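The county purchasing office says it has cleaned up the way it deals with vendors. The proof it offers is a two-page form.

Starting in October, any employee who takes part in scoring a bid must list every meal, ticket, trip or present worth more than $50 received from a company that does business with the county. The old threshold was $125, and the old form went into a drawer. The new one goes into a different drawer, though residents can ask to see it if they file a written request and wait.

Renata Pereyra, the county's purchasing director, called the change "a serious step" at a morning briefing. She took four questions. Asked how many employees had ever been disciplined for leaving something off the old form, she said she would have to check. Her office had not sent an answer by 5 p.m.

The rule follows months of complaints over a maintenance contract awarded to Brekonov, a supplier that had hosted two members of the scoring panel at a lakeside conference the spring before. The county paid for their registration. Brekonov paid for the rooms and a dinner. Both employees reported the dinner as costing less than $125 a head, and nobody asked for a receipt.

A losing bidder, Boltico, filed a protest. It was rejected on the grounds that the panel's scores "fell within a reasonable range," a phrase the rejection letter did not define. The company has not said whether it will go to court.
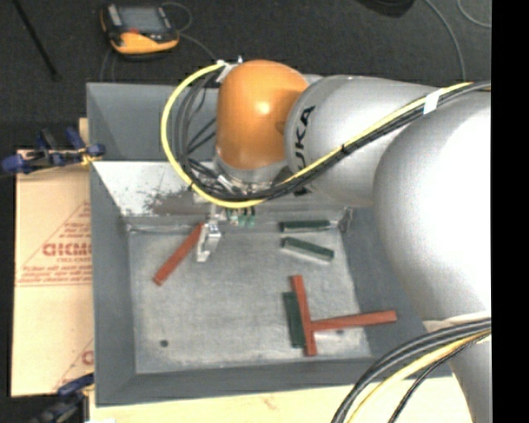 Supporters of the new form say the lower limit will catch the small favors that add up. Maybe so. But the limit applies to each event, with no cap for the year, so a vendor who buys a $49 lunch every month is still in the clear. Contractors who advise the scoring panels are left out completely. So are spouses.

Hortensia Gallardo, who spent years auditing contracts for the state before she retired to Figueroa, read the policy at our request and was not impressed.

"They're asking people to report on themselves, to their own boss, with no one checking," she said. "I've seen that setup before. You get very tidy paperwork."

She pointed to a line on the second page that lets a department head waive the reporting rule when attendance at a vendor event is "in the operational interest of the county." The policy does not say who reviews those waivers or whether they are made public. Pereyra said waivers would be rare. She said the same about exceptions to the bidding rules two years ago - and the county's own records show 400 of them since then.

The office has also bought tracking software from Initz to store the forms. The price was low enough that the purchase did not have to go out to bid. Pereyra said no one in her office had accepted anything from the company, and that the staff who picked it had signed the old form saying so.

County commissioners can still tighten the policy before it takes effect. None of them has put it on an agenda.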